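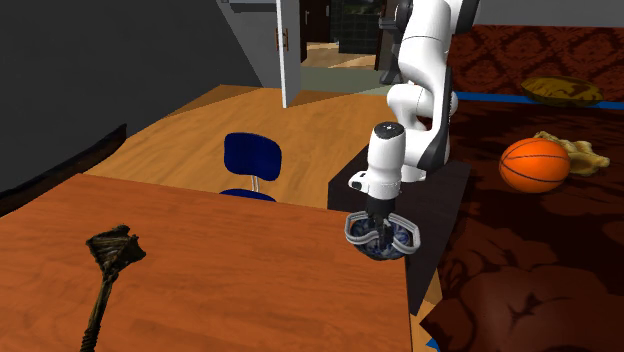
Setting up the simulated bedroom cell again

2020-09-02

I rebuilt the bedroom cell this week after the January version stopped loading. The arm model is the same one, but almost everything under it has changed, so I'm writing down the settings before I lose them.

The project is called Sovine. It's a pick-and-place setup that runs in simulation only. The room comes from the Orkasden set of furnished interiors, and the controller is my own fork of Keogh, which I've kept going for a couple of years now. I run it all on a desktop in the spare room in Flemley. It's not a fast machine.

First problem: the base. In the old file the arm was fixed to a point in world coordinates. When I swapped in the new room the floor height was different, and the whole arm sat too low. I moved the room instead of the arm. The base is still the origin for everything else, and I didn't want to redo the joint limits.

Second problem: the gripper. The fingers are curved, and the collision shapes I had for them were plain boxes left over from a straight pair. With boxes, the contact points landed outside the visible finger, so a bowl would hang in the air with a gap on one side. I replaced each box with a short chain of convex pieces following the curve. Loading takes longer. The bowl now sits between the fingers the way it should, slightly below the tips.

The blue and white bowl is my standard test object. If the friction is wrong you find out quickly. I ran 200 lifts with the old friction value and then 200 with the new one. The old value let the bowl creep down during the hold. The new one holds, but I had to cut the closing speed in half to stop the fingers bouncing on contact.

The wrist was the third thing. After a long batch the last joint would drift, a tiny amount each cycle, and by cycle 1497 the gripper was visibly off vertical. I spent an evening blaming the solver. The cause was in my reset routine, which put the arm back to its last commanded pose and never to the stored home pose. One line. I've now got a check that compares the two at every reset and stops the run if they differ.

Maintenance, for my own reference:

Reload the home pose from file after any change to the room.
Clear the contact cache before a batch longer than 4000 cycles.
Check the finger shapes with collision display on, from both sides.
Keep the cabinet top and the table as separate surfaces. Merging them broke the height lookup.

The chair and the stuff on the bed are still in the file as static objects. They cost almost nothing, and the planner needs something to avoid. I may give the basketball real physics later.

Still open: the log says 1737 warnings on startup, nearly all of them about missing textures in the next room, through the door. I've muted them for now.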